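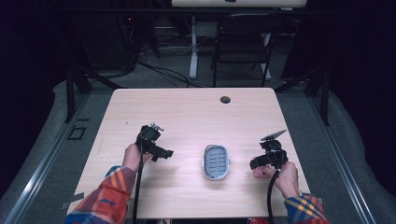 Both hands at the table.

Section 5: Growing Needle Crystals

In this section you will dissolve Epsom salt in hot water and chill the solution until thin, needle-shaped crystals form. Mixing takes less than half an hour. The crystals need at least three hours in the refrigerator, and overnight is better. Read through to the end of the section before you open the salt.

What you need from the Trarkano box

One bag of Epsom salt (340 g)
The measuring beaker, marked to 200 ml
Two growing dishes
The plastic stirring rod
The scoop and the pair of tweezers
One vial of food coloring, any color

What you need from home

Hot tap water
A kitchen scale
A heatproof bowl
A baking tray or a sheet of newspaper
Space on a refrigerator shelf
A clean, dry cloth

CAUTION: An adult must pour the hot water. Do not use boiling water in the measuring beaker or the growing dishes. The plastic will soften and the markings may come off.

CAUTION: The salt in this kit is not food. Do not taste it, and wash hands after handling the dry salt or the solution. Keep the dishes covered and away from anything that will be eaten.

5.1 Preparing the solution

1. Spread the newspaper or set out the baking tray. Put the bowl in the middle.

2. Weigh out 200 g of Epsom salt and tip it into the bowl. Fold the bag closed and clip it. What is left will make a second, smaller batch.

3. Run the hot tap until the water is as hot as it will go. Fill the beaker to the 200 ml line and pour it over the salt.

4. Stir slowly with the rod for 2 minutes. The water will look cloudy at first and then begin to clear. A few grains left at the bottom are fine and do not need to be removed.

5. If a thick layer of salt is still lying in the bowl, stand the bowl in a sink of hot water and stir again. Do not add more water to the solution. A weak solution grows very few crystals, or none.

6. Add two or three drops of food coloring and stir once or twice. More color than this will not make the crystals darker, as most of it stays in the liquid.

Note: Children under six can do the stirring and add the color. The weighing goes better with someone older reading the scale.

5.2 Filling the growing dishes

1. Check that both dishes are clean and dry. Wipe out any dust with the cloth.

2. Pour the solution into the dishes until each one is almost half full. Pour slowly and leave the undissolved grains behind in the bowl.

3. Place the dishes on a level shelf in the refrigerator, toward the back. Cover them loosely with the lids. Do not snap the lids down.

4. Leave the dishes alone. Moving or tapping them while the crystals are forming gives a mass of short needles in place of long ones.

5. Look after three hours. If there are only a few needles, put the dishes back and look again in the morning.

Note: In a freezer the solution may turn to slush. Use the refrigerator only.
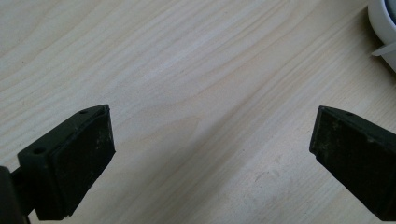

5.3 Taking the crystals out

1. Carry one dish to the sink, holding it level with both hands.

2. Tip the dish gently and let the spare liquid run off. Keep the tap running while you do this so that salt does not dry in the drain.

3. Use the tweezers to lift a cluster from the base. Hold it low down, where the needles join. The tips break easily.

4. Set the cluster on a paper towel. Let it dry in a cool room, out of the sun. Do not use a hair dryer.

Note: The crystals lose water slowly in dry air and will turn white and powdery after some days. To keep them longer, put them in a small jar with a tight lid.

5.4 If no crystals form

The solution is still warm. Return it to the refrigerator and wait another hour.

The solution is too weak. Warm it in the bowl as in step 5 of 5.1, add two level scoops of salt, stir until clear and chill again.

Nothing has started the growth. Drop in one or two grains of dry Epsom salt and put the dish back without stirring.

The result is a solid white lump. Too much salt was used. Dissolve the lump in a little more hot water and start again from 5.2.

5.5 Cleaning up

Rinse the dishes, beaker, rod and tweezers in warm water. Do not put them in the dishwasher. Dry the tweezers right away and store everything in the lower tray of the box. Go on to Section 6 when the dishes are dry.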